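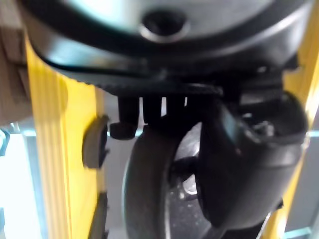 *Caster and fork between the two yellow rails, seen from below. The round base is at the top.*

# Checking the caster and base before a drive session

This page is for club members who have passed the bench safety sheet and are about to work on the underside of a robot for the first time. It covers the caster check, the fork, the round base, and the short floor test afterward. It does not cover the drive motors, which have their own page.

The procedure was first written by Rūta Lukoševičius for the Skenness build season and revised in June after the Zadevness meet, where our robot pulled left on every run and we spent most of a morning changing software that had nothing wrong with it. The caster fork was binding. Do the mechanical check before you open the code.

## What you need

- Hex keys, metric set, from the red roll
- Small Phillips screwdriver
- Tweezers with blunt tips
- A stiff nylon brush
- Lint-free cloth
- Dry PTFE lubricant (not the oil in the bike drawer)
- Flashlight or headlamp
- Blue painter's tape and a marker
- The robot's log binder
- A second person

The second person holds the robot and reads the steps out loud. If you are alone in the shop, do something else until another member comes in.

## 1. Power down and support the robot

Turn off the main switch, then unplug the battery. Put the battery in the charging cabinet, with the plug capped. The switch alone is not enough. A controller that still has power can home itself when a joint is moved by hand.

Set the robot on the two padded trestles. The base should be supported at the sides with the caster hanging free. Do not rest any weight on the pegs or on anything else that sticks out below the base.

Rock the robot gently. If it shifts on the trestles, lift it and start over. Both people should lift.

## 2. Look before touching

Get the flashlight under the base and look up at the caster from below. Take your time with this step. Most of what we find on a caster is found by looking.

Check the tread first. You are looking for flat spots, cuts, and anything pressed into the rubber. The shop floor sheds grit and bits of wire insulation, and both end up in the tread. Next look at the inner face of the wheel and at the hub. Hair and thread wind around the axle and work their way inward where you can't see the ends.

Then look at the fork. It curves around one side of the wheel, and the gap between wheel and fork should be clear all the way along. A rub mark on the inside of the fork means the wheel is leaning on its axle or the fork has been bent. Write down which side of the robot the mark faces.

Finish with the base itself. Look at the center of the disk, at the black rim around it, and along the toothed strip. A packed tooth is easy to miss because the dirt is the same color as the strip. Shine the light from the side so that the teeth cast shadows.

## 3. Clean

Brush the toothed strip from one end to the other with the nylon brush, dry. Brush in one direction. Going back and forth moves the dirt along and drops it into the next tooth.

Use the tweezers for hair at the axle. Pull along the winding and turn the wheel slowly by hand as you pull. Don't cut toward the hub with a knife. Fouzia Mirani keeps a seam ripper in the electronics drawer for bad cases, and you may borrow it if you put it back with the cap on.

Wipe the tread and the fork with a dry cloth. If the tread is sticky, use a cloth dampened with water and let it dry before the floor test. No solvent on the rubber.

Wipe the pegs last. They pick up dust from everything you have just brushed.

## 4. Check for play

Hold the fork with one hand and the base with the other. Try to move the fork up and down, then side to side. You should feel almost nothing. A click means a loose fastener. A soft, springy movement is more likely a worn bearing, and that goes on the repair list.

Now hold the fork still and move the wheel along its axle. A little movement is fine. If the wheel can be pushed over far enough to touch the fork, stop and tag the robot.

Press each peg lightly with a fingertip. The pegs are different lengths, so don't try to even them up. Kacper Jabłońska filed one down in our second season thinking it had been fitted wrong, and we waited a long while for the replacement. A peg that wiggles gets a piece of blue tape beside it and a line in the log.

## 5. Tighten

Find the fasteners you can reach without removing anything. Test each one with the correct key or driver. If it turns easily, snug it up and mark it with a short line of marker across the head and onto the part next to it. At the next check you will be able to tell at a glance if it has moved.

Snug means firm with two fingers on the short end of the key. The housings are easy to crack and the threads are easy to strip, and the long end of the key will do either one.

Leave the center of the disk alone. That joint is set by the build lead with the base off the robot. If you think it is loose, tag the robot and tell Aniela Jabłońska.

## 6. Lubricate

One short spray of dry PTFE on the cloth, then wipe the cloth around the axle ends. Do not spray at the wheel. Overspray on the tread will make the caster skid, and the skid looks exactly like a steering fault in the drive log.

Turn the wheel ten times by hand. Swing the fork all the way around several times in each direction. It should move freely and stop without springing back.

Nothing goes on the toothed strip.

## 7. Put it back on the floor

Check underneath for tools. Count the hex keys back into the roll before the robot comes off the trestles.

Lift together and set it down on the test mat. Push it forward by hand for the length of the mat, then pull it back. The caster should swing around when you change direction and settle behind the direction of travel. If it hesitates, push again a little faster. If it still hesitates, go back to step 4.

Now fit the battery and run the straight-line test from the drive laptop. The test is called `straight_300` and it drives 300 centimeters at low speed. Mark the start and end of one side of the base with tape and measure the sideways drift. Anything up to two centimeters passes. Run it in both directions. A robot that drifts the same way relative to the room both times is telling you about the floor, so move the mat and repeat.

## 8. Write it up

Every check goes in the binder, including the ones that find nothing. Use this layout:

```
Robot:
Checked by:
Second person:
Tread:
Axle:
Fork:
Base and strip:
Pegs:
Fasteners tightened:
Drift forward / reverse (cm):
Tagged? (Y/N, reason):
```

Write "clean" or "no play" in full. A check mark doesn't say what was looked at.

If you replaced a part, add the bin number. Caster wheels are in bin 34. Pegs are in the divided tray labeled Mindine, top shelf, sorted by length. When you take the last of anything, put the empty bag in the order box.

## Common problems

**Chatter at low speed.** Usually a flat spot on the tread. Robots that have been stored standing on the caster get these over the summer. Swap the wheel. We have tried sanding and it doesn't last.

**Robot pulls to one side, and the side changes.** The fork is sticking. Clean and repeat step 6. If that doesn't help, the bearing needs to come out.

**Robot pulls to one side, always the same.** Check the drive wheels before you blame the caster.

**Squeak that stops when you push down on the base.** Loose fastener, nearly always one nobody marked.

**Wheel turns by hand but not under load.** Look for thread deep at the axle. Take the wheel off if you have to, with the build lead present.

## How often

Before every drive session at a meet. In the shop, once a week during build season, and any time a robot has been dropped, shipped, or driven off the mat. Sarahí Mendoza went through the old binders last winter and found that the robots checked weekly had far fewer tagged sessions than the ones checked when somebody remembered. The sheet she made from them is taped inside the cover of the current binder.

New members need three checks signed by a build lead before they can be the first person on this job. Being the second person does not count toward the three, but do it a few times anyway before you start.

Corrections to this page go to Rūta. Put the step number in the message.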